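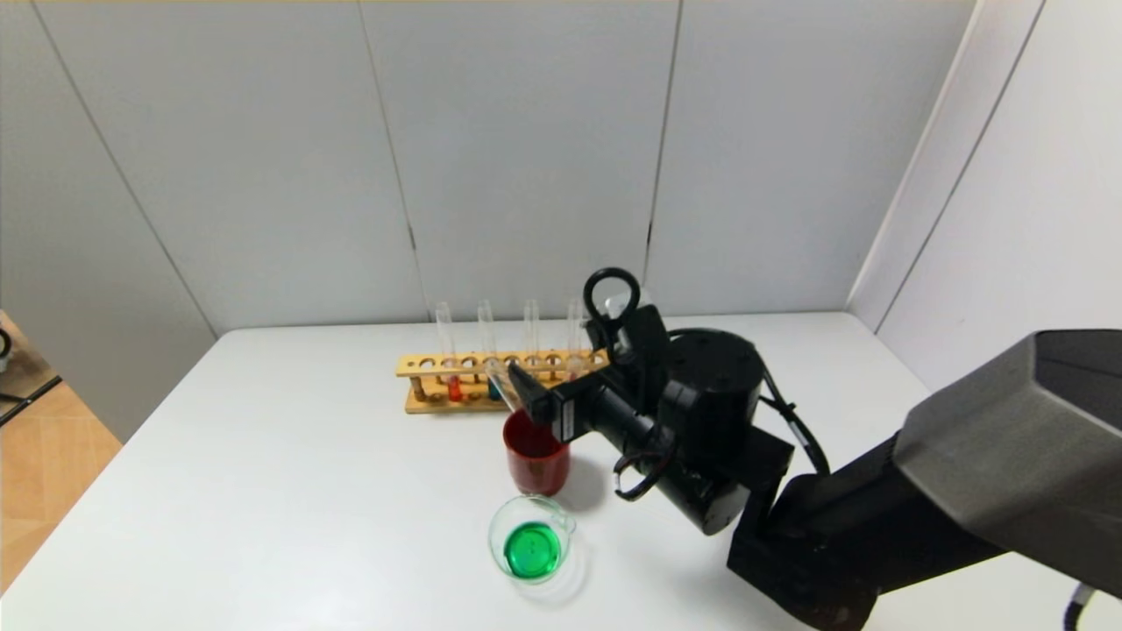

Chapter 7
Gathering Examples

A learning system can only pick up what its examples contain. The earlier chapters treated those examples as given: a folder of recordings arrived, and the question was how to train on them. This chapter goes back a step and looks at how the folder gets filled.

We will work with one task the whole way through. A robot arm takes a test tube from a rack, brings it over a cup, tilts it, and puts it back. A person with steady hands learns the job in a minute. For a robot it contains most of what makes handling small objects hard. The tube is clear, so a camera sees the edges of the glass and whatever lies behind it. It is round and can turn between the fingers. The angle matters as much as the position, and a small error at the wrist becomes a larger one at the far end of the tube.

The recordings used in the exercises come from the teaching lab at Miltden, where Wekesa Barasa ran the sessions. The collection is called Kioko. You do not need your own arm to follow the chapter, but if you have one, a plain table, a rack and some plastic tubes will do.

7.1 What counts as one example

In this book an example is one complete attempt at a task, from the moment the arm leaves its rest position to the moment it returns. We call this an episode. An episode holds the camera images, the joint angles, the gripper opening and the commands that were sent, all stamped with the same clock. It also carries a short label that says what was attempted and how it ended.

People new to the work often save only the images and the commands. The joint angles look like a repeat of the commands, and leaving them out makes the files smaller. They are not a repeat. A command says where the arm was told to go, and a joint angle says where it was. During a tilt the two can differ by several degrees, and a system trained without that difference will tend to stop short or overshoot.

7.2 Who moves the arm

Someone has to show the robot what to do. In the Kioko sessions an operator moved a small handheld controller and the arm followed. The software that linked the two, Prarnus, also wrote the episode files. Other labs push the arm through the motion by hand, or write a script and record the result. Section 7.5 compares the three methods.

Operators differ. One person tilts the tube in a single smooth turn. Another goes halfway, waits, then finishes. Both are correct, but a system that sees an even mix of the two may hesitate at the halfway point for no useful reason. Before a session, agree on how the motion should go and write it down. Two sentences are usually enough.

7.3 Planning for variety

Suppose every episode starts with the cup on the same spot. The system can then do well by learning one fixed path and ignoring the camera. Move the cup a hand's width and it fails. To prevent this, we change the setup on purpose – the place of the cup, the slot the tube comes from, the color and level of the liquids, the other items left on the table.

Change one or two of these between episodes and note what you changed. If everything changes at once, a later failure is hard to trace.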